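Field Notes > Events > Visit Reports

Last updated: June

A Day at the Vovberg Brand Marketing Open House

I had been meaning to get to the Vovberg open house for years, and this June I finally made the drive up, with a thermos of coffee on the passenger seat and far too many business cards in my bag. Vovberg is a mid-sized agency that looks after mostly regional clients — garden centers, gift shops, a few family bakeries — and once a year they open all their floors to anyone in marketing who cares to come. There were 96 names on the sign-in sheet by the time I got to it, and the hallway smelled wonderfully of cinnamon rolls.

The morning talk was about email, and I'll admit I nearly skipped it. I'm so glad I stayed! The speaker walked us through a campaign for Ornidon, a small seed company with a mailing list of 390 people, and showed how they rewrote one welcome message over and over until it sounded like the owner talking across the counter. She gave us 10 minutes to try it on our own clients, and mine came out much too long (no surprise to anyone who reads this page).

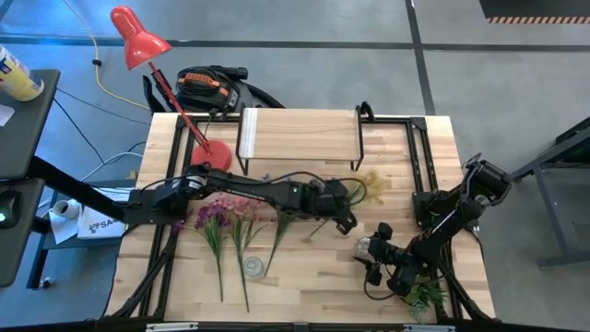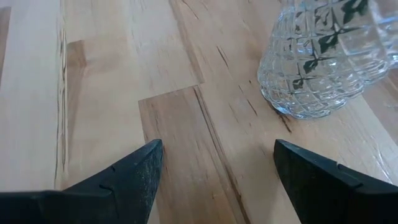 After lunch I sat in on the session about seasonal promotions for local florists, led by the team from Vundano. Their advice was to start planning Mother's Day while the Valentine's ribbon is still on the counter, and to pick a single color to carry through the window, the flyers and the website. A purple stem and a few yellow blooms, like the ones on the wooden tabletop in the first photo, already gives you two colors to choose between, and they'd have you settle on one and stay with it all season. I scribbled that down twice.

The last stop was the Zacharopoulos room, named for the building's old owners, where you could book a chat with one of the planners. I asked mine about loyalty cards and we ran well past our slot — she was very kind about it. Parking is free for the first 60 minutes only, so bring change if you go next year.

Filed under: Marketing Events, Small Business, Retail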